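4. What gets in the way of what

4.1 The order of coming apart

I went into this part of the study with a tidy idea of what a disassembly sequence looks like, and I had to throw most of it out. The service guides that come with office desktops give you a list. Side panel, drives, cards, memory, cooler, board, power supply. You follow the list down and at the bottom you have an empty case. I'd drawn my first coding sheet straight from that list, one column per step, and by the end of the first morning at Griseo I had arrows going all over the page and notes up both margins.

The trouble is that a list treats every step as if it waits for the one before, and very few of them do. You can pull the memory before the drives or after the drives, and the machine doesn't care. What it does care about is a handful of awkward pairings, where one thing physically covers another thing or a cable runs across something you need to get a finger under. So I stopped coding steps and started coding blocks. A block, in what follows, is any case where part A couldn't come out (or couldn't come out without somebody swearing at it) until part B had moved. I kept the swearing in as a secondary measure for a while and then dropped it, as it turned out to vary much more by person than by computer!

The machines themselves were ordinary. All 378 of the towers in the sample came through the Jondby sorting floor as part of mixed office clearances, and I took them as they came, with the exceptions already listed in section 3. I didn't filter for brand or age. If it was a tower and it had a side panel that came off, it was in. Some were missing parts on arrival, which I'd first planned to treat as a reason to leave them out, and I'm glad I was talked out of it. A used desktop with something already gone is about as normal as used desktops get, and it tells you something about who was in there before you and what they thought was worth taking.

4.2 Hard blocks and soft blocks

Hard blocks are the ones you can't argue with. A long expansion card sitting over the latch of a memory slot is a hard block if the latch has no room to swing. A drive cage that overlaps the edge of the motherboard is a hard block for the board, though not for anything else. These showed up the same way no matter who was at the bench, and two coders working separately almost never disagreed about them.

Soft blocks were a lot more interesting to me and a lot more annoying to code. A soft block is a cable, usually. It doesn't stop you, it just makes you hold it out of the way with one hand while you work with the other, and then at some point you need both hands. Some people will unplug the cable right away. Others tuck it under the lip of the case, or hook it behind the power supply, or pin it with a wrist, and carry on. I watched one person work an entire teardown with a front panel lead draped over her thumb. Was that a block? By my first definition, no. By my second definition, written in a bit of a hurry on the bus home to Greenwood, yes. The version we settled on says that a cable is a soft block if the person touches it at least twice without disconnecting it, on the way to some other part.

That rule isn't perfect. It misses people who are just very good at reaching around things, and it overcounts people who fidget. But it's simple to apply from notes and it gave us something stable enough to compare across towers.

With that rule in hand, the picture changed quite a bit. The hard blocks cluster where you'd expect, around the drive cage and the expansion slots. The soft blocks cluster along the walls of the case, where the wiring runs, and especially in the corner by the power supply, because that's where the bundle starts and everything is at its thickest. If you've ever had your knuckles in there you'll know the spot I mean.

4.3 Laying it down first

One habit had a bigger effect on the block counts than anything about the computers, and I very nearly didn't record it. It's whether the tower was standing up or lying down when the inside work began.

Standing, a tower gives you good light from the side and lets you see the ports at the back, and lots of people who learned at home under a desk will leave it standing for as long as they can. But cables hang. A lead that would lie quietly along the bottom wall of a case on its side will dangle right across the board in a case that's upright, and you end up touching it over and over. Cards also sag a little toward the floor, so that you're lifting and pulling at the same time, and small screws go straight down into whatever gap they can find. (I have retrieved screws from inside a power supply. I don't recommend it.)

Lying flat, open side up, the case turns into a kind of tray. Everything faces you. The sockets and slots open toward the ceiling, and a dropped screw tends to stay somewhere you can see it. I started noting orientation from the second week on, and when I went back through the earlier notes I could fill in most of the missing ones from remarks I'd scribbled at the time. The soft block counts are lower for flat towers in every group we looked at. The hard block counts hardly move, as you'd hope, given that gravity doesn't change which part overlaps which.

I'd add one caution. Flat is only better if the table lets you get all the way around. On a crowded bench people would lay the tower down, find they were on the wrong side of the power supply, and then spin the whole thing, dragging its cables with it. We logged the spins too, and they're in the Stokix export for anybody who'd like to do something clever with them.

4.4 Reading a half-stripped case

The last thing I want to get into is what a partly emptied tower looks like to the person who meets it next. In a working shop that happens constantly. Somebody starts a machine, goes to lunch, gets moved to another bench, and a second person picks it up. We gave people 15 minutes with a part-stripped case and asked them to say, before touching anything, which part they'd go for next and what they thought would be in its way.

Figure 4 is the sort of thing I mean. The tower is on its side with the panel off, and the processor socket is bare, its bracket and lever in plain view and no cooler over it, so the middle of the board is wide open. Next to that are the memory slots with their white latches. But there's still a graphics card along the bottom edge of the board, the power supply is in its corner, and the drive cage is in place with its bright blue caddy at the top. People's eyes went to the blue plastic in cases like this almost every time. It's a color that says "grab me," and as a piece of design I think it's doing its job really well.

Figure 4. A Dell-marked board in an open tower, cooler absent, with graphics card, power supply and drive cage in position.
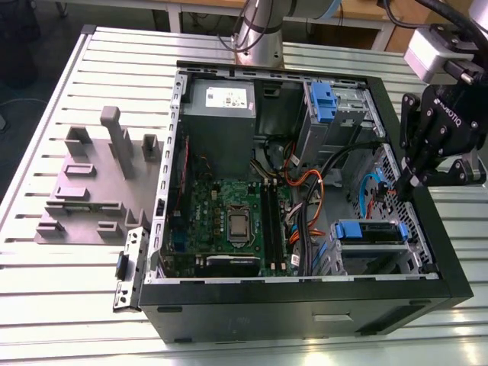
Elsie Garside read a draft of this section and objected to my calling the middle of the board "wide open." Her note, which I'm quoting with permission, says that a bare socket is the most closed-off place in the whole case, "because once I see it I won't pass a screwdriver over it, I won't set a screw down near it, and I'll take the long way around to get at anything on the far side." She'd code it as a soft block on everything around it. She also thinks the blue caddy gets grabbed first simply because it's the one part that promises not to need a tool.

I went back and forth on that, and I think she's right about the socket. By my rule it can't be a block at all, since there's nothing to touch twice. But when I reread the spoken answers with her note beside me, there it was, over and over. People said they'd leave the card until they'd found something to put over the socket. They said they'd want a cover on it. Seven of them said they'd go around it, in more or less those words, and I'd coded every one of those answers as "no block reported." I've left the original codes in the tables and added an avoidance column next to them, so you can see both.

On the caddy I'm less sure. Plenty of towers in the sample had tool-less clips in plain black or gray, and people were slower to choose those even when they knew the model. I'd need a proper comparison with the color swapped to say anything firm, and we didn't run one. That comparison is on the list for January, along with a better way of writing down what people steer clear of, and I'll come back to both in section 6.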